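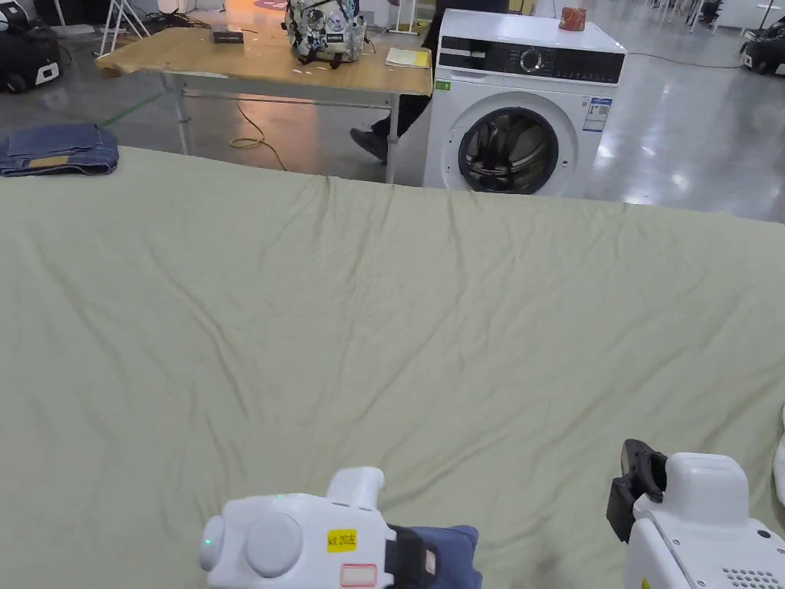

Item 13: The Green Sheet

The Makowska Residence required that every departing guest leave an inventory. The form had been drawn up in May by the house office and ran to 9 pages, of which the last was reserved for remarks. Guests seldom used it.

Zsófia Antal used it. She had occupied Room 732 while completing her translation of the Tidirus letters, and she wrote her remarks in the same careful hand she had brought to the letters themselves.

"The undersigned confirms that the blue jeans with the tan leather patch have been folded and laid on the green sheet. The dark blue cloth will be folded likewise. The patterned backpack is on the table and will be packed last. The undersigned has smoothed the sheet and regrets that the creases remain."

The office at Celtilberg received the form and observed that creases were not a recognized category of damage. A reply was issued, asking the guest to state whether she wished them recorded as wear or as use.

She considered the matter overnight. The deposit in question was 200 crowns, and the train to Grevisari left before noon.

"As use," she wrote. "I sat there to read when the chair was too hard. My mother's jeans were folded there each evening, although they have not fitted me for years. I request that the sheet be given to the next guest as it is."

The request was entered in the register under Item 13 and approved without comment. The deposit was returned in full. The clerk who carried the sheet to the linen room stopped at the door, read the entry again, and took it back upstairs.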